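# Setting up a small round table as a work spot (and still liking it as a table)

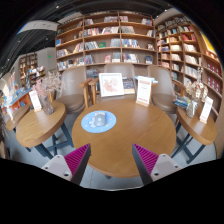 I've been working at round tables for years now, first in a rented room with nowhere to put a proper desk, then by choice, and I still get excited every time I set one up! People keep telling me you can't work at one. You can. You just have to stop arranging it like a rectangle.

A few readers asked for the whole method after my last post on chairs, so I've written it all out. It takes less than an hour, most of it wiping and shuffling, and you probably own everything already.

## What you need

- a round table, wood if you've got one
- a mouse and a mouse pad, preferably a round pad
- two soft cloths
- a small bowl of warm water with a drop of dish soap
- something upright you enjoy looking at (a framed print, a card in a stand, a book with a nice cover)
- felt dots for the bottom of anything hard

If you're shopping for a pad, go for one with a cloth top and a rubbery back. The colour is entirely up to you, but I love a pale one on warm wood. Light blue against honey-brown is one of my favourite combinations anywhere, and a cartoon on the pad just makes the morning better. I refuse to be sensible about this.

## Step 1: Clear it all off

Everything. Even the thing you're sure is staying. Put it all on a chair or on the floor and look at the bare table for a minute. Walk around it too, which is the fun part of a round table - it has no back, so you get to choose one.

My friend Zuzanna Chmielewska did this with hers and ended up facing the opposite way from where she'd sat for ages. She had been squinting into the window every afternoon and blaming her glasses.

## Step 2: Clean the top properly

Wring the cloth out until it's barely damp and wipe with the grain, then go over it straight away with the dry one. Don't leave puddles, and don't forget the rim. The rim is where your wrists and sleeves go, and it collects a film you can't see but can definitely feel.

If the finish is dull or worn through, try a little furniture wax on a hidden spot first. Leave it overnight before you put a pad back down. I was impatient with mine once and peeled up a rubber-backed pad that had left a lovely faint ring behind it. It did come out eventually, with a lot of rubbing and some language.

## Step 3: Find the seat, then the light

Sit down before you place anything. Put your hands on the table with your elbows hanging loosely and see where they land.

Now look for reflections. A smooth wooden top will throw back a window or a ceiling light as a pale patch, and that patch moves when you move. Slide your chair a little way around the edge until it's out of the spot where you'll be reading or writing. With a rectangular desk you'd be hauling furniture to do this! With a round one you scoot over and you're finished.

## Step 4: Place the pad

Here's where most people go wrong. They put the pad hard up against the edge, the way they would on a straight desk. But the edge of a round table curves away from you on both sides, so a pad off to one side ends up half under your forearm with your elbow floating in the air.

Try this:

1. Put your mouse hand flat on the table, where it's comfortable.
2. Slide the pad under it so your palm is near the middle.
3. Push the pad in from the edge until the part of your forearm just below the wrist is resting on wood.
4. Move the mouse in big lazy circles. If your elbow drops off the rim, push the pad in a bit more, or bring it closer to the centre of your body.

A round pad helps a lot with this because it has no corners to catch on your sleeve, and you can turn it whichever way you like. Left-handers, the same steps work for you, just mirrored. Halina Śliwiński, who is left-handed and has very strong feelings about it, tested them for me and sent back only two corrections. Both are included above.

Square pads are fine too. Turn one slightly so that its nearest side faces you and stop worrying about whether it lines up with anything. There's nothing for it to line up with.

## Step 5: Put the tall things on the far side

Frames, cards, books on stands and anything else that stands up should go across from you or off to the side you don't use for the mouse. Three is my limit. I like one thing with a picture, one with words and one I swap whenever I feel like it.

A few notes from lots of trial and error:

- A card in a little wooden base looks great but tips easily when someone bumps the table. Stick a felt dot under each end of the base.
- Lean a frame only if it has something solid behind it, or a proper stand of its own.
- Turn everything slightly toward the seat. On a round table, things facing dead ahead look oddly stiff.
- A flat item can slip in behind an upright one and stay handy without taking over the table.

My own print is a floral one from a market stall called Wetden. I've had it for so long that I've stopped noticing it, which is my cue to swap it out. (I never do.)

## Step 6: Leave a good big piece of bare table

This is my favourite step because you don't have to do anything! Keep one whole side free. That's where the notebook goes, then the lunch plate, then the neighbour's parcel you said you'd take in.

I used to fill that side with trays and pen cups, and I kept moving them to the floor so I could use the table. Teodor Kwiatkowski came over for tea, watched me do it and asked why I didn't just leave them on the floor. They live in a drawer now.

If you have a laptop, put it at the centre of your seat with the pad beside it, and let the bare piece be on the other side. If you use a separate keyboard, the same idea works, but check you've still got room for your forearms.

## Step 7: Sort out the chair

A curved back and a cushioned seat will get you through a good few hours. The bit to check is the height. Sit right back, put your hand on the mouse and look at your shoulder in a mirror or a dark window. If it's hiked up, you need a thicker cushion, and possibly a footrest. If you're leaning down toward the table, the chair is too high or you've got one cushion too many.

Leave the other chairs where they are, if there's space. I like being able to swap seats after lunch - the pad and mouse come with me in one hand, and it feels like going somewhere.

## Looking after it

Lift the pad once a week and wipe underneath. Crumbs get in there somehow, and grit will scratch a finish if you're dragging a pad over it all day. Cloth pads can usually be hand-washed in cool water with a bit of dish soap. Lay them flat on a towel and give them a full day to dry, printed side up.

Wood that gets strong sun will change colour around anything that never moves. Shift your pad and your frames a little when you clean and you won't end up with a pale circle.

## Questions I've been sent

**My mouse skips on the bare wood. Is it broken?**
Probably not. Glossy finishes can confuse the sensor. Try it on the pad, and wipe the underside of the mouse while you're there.

**The pad slides around.**
Wash the back of it. Dust is usually the culprit, and the grip comes back beautifully once it's clean and dry.

**My table wobbles when I type.**
Check the bolts where the base meets the top, then the feet. A folded bit of felt under one foot fixed mine, and it's still there.

Maja Gajewski has asked me to try all of this on an oval table next. I've got my eye on hers, and she knows it.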